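Workshop notebook, bench 2
September, started 7:40 in the morning

Door for the Werard house, continued. Yesterday I stopped in the middle of the dry fitting and did not write anything, so first I put down what I remember.

The rails and stiles are all cut. The stock was planed two times with a rest between, and the second planing was needed. After the first one, two of the long pieces moved and had a bow I could feel with the straightedge, though I could not see it. I turned the bowed faces up, left them on stickers overnight, and took the rest off in the morning. Now they are flat enough for me. One stile has still a small twist near the bottom. I marked it with a T in pencil on the end grain. Please do not erase it before the glue.

Height of the upper panel openings, measured shoulder to shoulder: 800 mm on the drawing. On the bench I get the same on the left side and a bit less on the right. The difference comes from one tenon shoulder where I did not hold the knife line. I will correct the shoulder with the shoulder plane and not touch the panel.

Moisture. This is the part I want to write carefully, so that we do not have again the trouble of the Stadatness job. There the panels were fitted in a dry month, very tight, and by the end of the next summer they had pushed two joints open. The customer was polite about it but I still think of that door when I cut a groove. The meter was reading 11 percent on the panel boards this morning, on both faces, and a little more on the ends of the boards. The frame wood was the same. I am content with this number for a house that is heated in winter, but it means that the panels will shrink after we hang the door, and later they will swell back in the wet season, maybe past the size they have now. So they need room in both directions.

What I decided:

Groove depth stays as drawn. The panel goes in to leave 3 mm empty at each side across the grain, and 1 mm at top and bottom. No glue in the groove, none at all, also not a drop in the middle. I know that some people put a drop in the center to keep the panel from walking to one side. I prefer the small rubber balls that we have in the tin above the grinder. They press together when the panel swells and they push back when it shrinks.
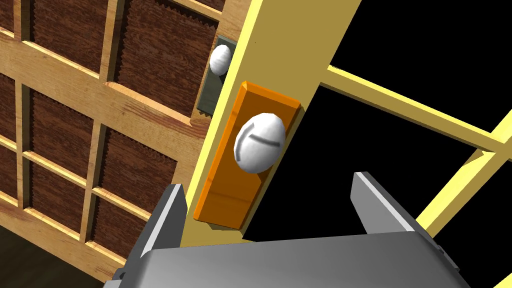 Solen asked why not simply make the panels from veneered board, which does not move, and forget about the gap and the rubber. It is a fair question and I had it also from the customer. My answer is the raised bevel. If we raise a veneered board we cut through the face and then we must cover the edge with something, and on this door I do not want anything that is covered. For the flat-panel doors of the closets I have no objection, and it would save almost a day.

Finish before assembly. The panels must get their stain and first coat of oil before they go in the frame. If not, when they shrink in winter a pale line of bare wood will come out along every groove, and on dark panels in a light frame this line will be very visible. I did the test strips last evening. Strip A is one coat of the walnut stain, strip B is two coats, strip C is one coat with some of the red mixed in. After drying, A is too gray, B hides the grain. C is the one. I wrote the mixing on the back of the strip and also here: nine parts walnut, one part red, stir well, wipe after four minutes and not later.

9:20. Sanding the bevels. The end grain drinks much more stain than the face, so I sand the end bevels finer than the sides. Sides to 150, ends to 240. On the practice piece the color came out nearly even with this. Without the extra sanding the ends were like chocolate. I used the cork block with a slope cut on it, the one from the Kamata job, and the angle fits if you put one layer of tape under the front.

10:45. Chatter on the bevel. The third panel came from the router table with small ripples on the cross-grain side, very regular, you can feel them with a fingernail. The others are better. I thought first it was the cutter, so I changed it, and on scrap the ripples were still there. Then I found that the fence was clamped only on the infeed side. The outfeed clamp was in place but not tight. My mistake, I moved it when I swept. With both clamps tight and the last pass taken at half a millimeter, the scrap came out clean. I will run the third panel again with the same last pass, it has enough thickness for that. Write on the wall card: check both fence clamps before the first pass.

Also I made the feed slower. I had been pushing too fast on the cross-grain and too slow on the long grain, where it left a small burn. It should be the other way.

Lunch. Phone call with the Werard people. They want to know if the lock can sit higher. I said it can, but not in the middle rail joint, where the mortise for the lock would eat the tenon. The lock must be above or under the joint. They will measure on their old door and call again. Until then nobody cuts for the lock. I put red tape on that stile.

13:30. Back to the shoulder that was wrong. Three light strokes and it closed. I checked the diagonals with the frame dry and in clamps, and there was a 2 mm difference, which I could take out by moving one clamp a little off square. With the clamp moved both diagonals are the same. I drew the clamp positions on the bench with chalk, please step around them and do not wipe.

Order of glue-up, for whoever helps me:

1. Middle rails and the short uprights first, with the panels between them. Leave twenty minutes.
2. Then the left stile, door lying on its face on the blankets.
3. Panels of the outside row into the left grooves, rubber balls already in place.
4. Right stile last. Two persons, one at each end, and bring it down together. Do not hit one end home first.
5. Clamps by the chalk marks. Check diagonals. Check that every panel can still move if you push it with your thumb.

Use the slow glue. The bottle on the lower shelf is thick already and I do not trust it, open the new one. In this weather we have maybe fifteen minutes before it starts to grab, with the slow one more like twenty-five.

Squeeze-out inside the corners of the panel openings is the dangerous one, as it can run to the groove and hold the panel without you knowing. I will wax the corners of the panels before, only the corners, about a thumb wide. The wax must not touch the tenons. Last time I had wax on my gloves and then took a rail with the same gloves, so now: gloves off after the wax.

Material and cost, to be copied in the office book. Wood for frame and panels together, with the waste, came to 1,282. Waste was higher than I planned, mainly from one board with a crack that went much deeper than it showed at the end. I keep the good half of it for the threshold. Hinges are not in this sum, and not the lock.

15:50. First coat of stain on all panels. Room was warm and the wiping had to be quick. One panel has a darker place near the knot, I wiped it again with a little solvent and it is better but not gone. This one I would put at the bottom row, on the hinge side. Numbers are in pencil on the edges that go into the grooves.

Still open:

The twist in the marked stile. If it is the same tomorrow I glue with it, the rails will pull it. If it is more, I make a new one from the reserve board, and it costs us half a day.

Hinges. The door will be heavy. I estimated 94 pounds without hardware, from the weight of the parts on the packing scale, and for this I want four hinges and not three. The drawing shows three. I must ask before I cut the gains.

Rubber balls, the tin is not enough for all the grooves. Order more, or cut pieces from the foam cord, which worked well on the small cabinet.

Stain cloths are hanging flat on the outside rail to dry, not in the bin. Heater left on low, panels on the rack with the face side up. Do not close the rack curtain.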